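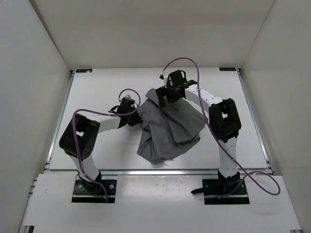

Cloths, Rags and Dish Towels: Folding, Sorting, Knowing When to Quit

By Poppy Cropper
May 12, 2025
70 shares | 2 comments

Quick one this week. Kitchen's a mess, oven's on, and the towel drawer won't close again. So - towels. Cleaning cloths. Rags. All the flat stuff that never stays flat.

Start with the pile. Dump the whole drawer out on a table. Every cloth, even the ones from under the sink and the one behind the faucet. Three stacks: keep for dishes, keep for dirty jobs, out. Don't fold anything yet. I always start folding too early and then I'm refolding stuff I should have thrown out.

Loose threads

Check your table after you've been handling cloths. Little threads left behind? One of your cloths is shedding. Find the edge it's coming from and snip, don't pull. Pulling takes the hem with it and then you've got a hole by January.

If the hem's already going, fold it over twice and run a straight stitch down it. Ugly is fine. No machine? Iron-on hem tape does OK on thin cotton, not so great on thick terry. Mine peeled after a few hot washes.

Shedders don't go near glasses. Move them to the dirty jobs stack.

Folding a cloth that's in a heap

Don't hunt for the edges all at once. Find one corner, any corner that sticks out, pinch it. Lift. Let the rest hang and give it a shake. Run your other hand along the top edge till you hit the next corner. Now you've got two and the thing pretty much opens by itself.

Lay it down and smooth from the middle out. Flat of your hand, not fingertips. Then:

- in half, long edge to long edge
- in half again the same way
- thirds the short way
- stand it up in the drawer on its folded edge

Thirds is the trick for a shallow drawer. Quarters come out too tall and catch on the frame. Measure your drawer if you're not sure, I didn't and had to redo the lot.

If it keeps folding crooked the cloth itself is probably out of square. Cheap ones go that way in the dryer. Tug it corner to corner while damp, then the other two corners, and dry it flat. Works maybe half the time.

Work on something smooth and pale if you can. Dark crumbs and lint show right up and you wipe down once at the end. I used to fold on the bed. Cat hair on everyting.

Gray cloths

I like gray for cleaning. Hides coffee, hides stove grease, looks all right hanging on the oven door. BUT it hides dirt too, so you can't go by looks. Go by smell and by how many days it's been out. Kitchen cloth gets swapped daily here, dirty jobs cloth goes straight in the wash after.

Color coding, if you live with people who won't listen: gray for counters, white for dishes, anything with a pattern is bathroom. Tape a note inside the cupboard door. They'll still get it wrong but less.

Wash gray with gray the first couple of times. Mine turned a whole load of pillowcases the color of dishwater.

Washing

Hot, no fabric softener. Softener coats the cotton and then it just pushes water around the counter. If yours already do that, one hot wash with a cup of white vinegar and no soap. Never vinegar and bleach together.

Anything with oil on it - sit it in warm water with dish soap first. A cloth that's had furniture oil or stain on it doesn't go in the dryer or in a balled-up heap at all, those can catch fire by themselves. Hang it outside, flat and single layer, away from the house, till it's stiff.

Shake everything before the dryer. Ten seconds and it's half the wrinkles gone. Take them out while they're still warm or the creases set and you're smoothing forever.

How many do you need

I had over 40. For one sink! Kept a dozen for dishes, a few for floors, and the rest got cut up. Pinking shears if you have them, the zigzag slows down the fraying.

Cut-up rags live in an old Clasel tin in the garage. Good for shoe polish, bike chains, paint drips, the bottom of the trash can. Use once, toss, no guilt.

Too ragged even for rags? Ask your animal shelter, plenty of them want old towels. The one in Varville takes clean ones only and won't take anything with strings hanging off, so trim first. Call before you drive over, I didnt and they were closed.

Next week: the plastic lid situation. Send me your worst cupboards.

Related
- Getting Candle Wax Out of a Tablecloth
- One Shelf, 200 Spice Jars: A Reader's Pantry in Quintero
- Why Your Sponge Smells
- Ededach Drawer Dividers, Six Months On
- Sheets: The Fitted One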